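Equipment Requests > Bench Automation > Gündoğdu cell

Ticket 1148: Second arm and wrist cameras for the whiteboard station, budget line for January

Opened by: Bindu Annamalai
Status: Waiting on purchasing
Date opened: December 14, 2018

Hi all! The wipe-and-write station at Gündoğdu is getting really good and I'd love for us to plan the next round of gear properly this time. Views from the bench and from the wrists are attached so purchasing can see what the money goes toward.

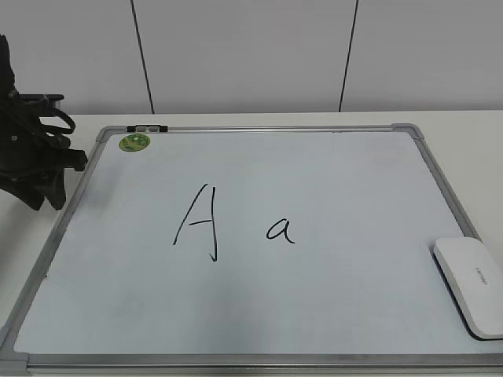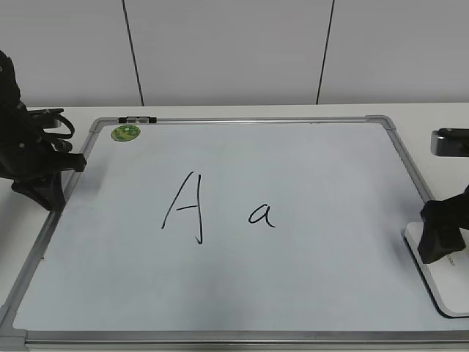
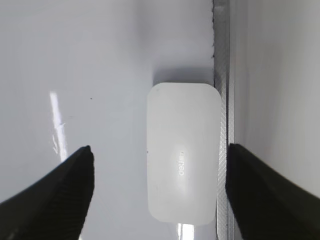
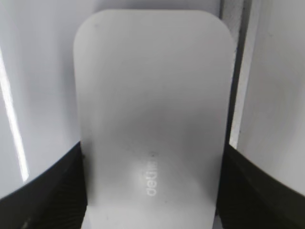 Problem as reported

We have one full set of spares for a station that runs two arms. If a gripper goes down we pull parts from the training bench, and then the training bench is out too. It happened twice this fall. The arms themselves have been great, I want to say that up front, it's the planning around them that needs fixing.

Reply from Yavuz Bozkurt

Thanks Bindu. Before I price anything:
Which gripper fingers are you asking for, the short or the long?
Are the wrist cameras a separate item or bundled with the arm?
Does the whiteboard need replacing too? I can see some smudging on it.

Reply from Bindu Annamalai

Long fingers please! The eraser is a rounded thing with smooth sides and we want the ribbed part of the finger flat against it. In the fourth view you can see the contact I mean, one finger on each side. The short ones from Besovia fit the arm fine but they put the wrist too low over the board for my taste.

Cameras are separate. Besovia bundles them, Cernum doesn't, and the Cernum mount is the one we already have drawings for.

Board is fine, keep it. Smudges come with the job. If there's money left over, a box of erasers and black markers would make me very happy (the eraser is a deli, any shop that carries office stuff can match it).

Reply from Yavuz Bozkurt

OK, first pass:
Spare gripper with long fingers, Cernum: 1290
Arm with camera bundle, Besovia: 2443
Erasers and markers: petty cash, don't put it on this ticket

The arm price is for a refurbished unit with a one-year warranty. New is way over what we have for January and I wouldn't ask for it.

Reply from Lourenço Bettencourt

Refurbished gets a yes from me. We bought one that way for Prullcombe and it has been a joy. Two things to check before the order goes in:

1. Cable length. Ours came with the short cable and the loop at the top of the arm pulled tight when it reached across. Ask for the long one in writing.
2. Base plate. Make sure the bolt pattern matches the table. We had to redrill, and that cost us most of an afternoon.

Also, get the gripper first if you can only get one. A spare gripper gets you running again the same day. A spare arm sits in its crate until somebody has time to calibrate it.

Reply from Bindu Annamalai

Love this, thank you Lourenço! I checked the bolt pattern against the Besovia drawing and it matches. Cable request is written into the quote now. Agree on gripper first.

One question still open: the glare. There's a bright streak on the board in the third view, and I'd like to try a matte sheet before we spend anything on lights. Can we hold the lighting line at zero until I've tried that?

Reply from Yavuz Bozkurt

Holding lighting at zero. Gripper goes in now, arm goes on the January list. Quote is valid for 23 days, so please get me the cost center before it runs out.

Assigned to: Kevser Değirmenci (purchasing)
Next step: cost center from Bindu, then release the gripper order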